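Can Machines Do the Dishes Yet?
Project report, Hajar Benjelloun and Otakar Šťastný

Vendors like Pravton say kitchen help is close. We doubt it. Our task was dull on purpose: take spoons out of an orange basket. Shiny metal is hard for cameras, and overlapping handles are worse. A person needs no training for this. Our arm had 700 practice runs and we still would not leave it alone with a drawer. 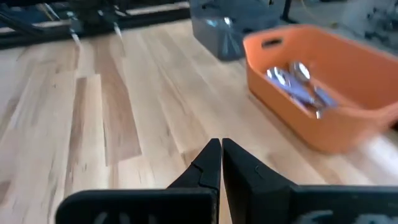
Would more practice runs fix it?
Maybe for spoons, but we'd expect to start over with forks.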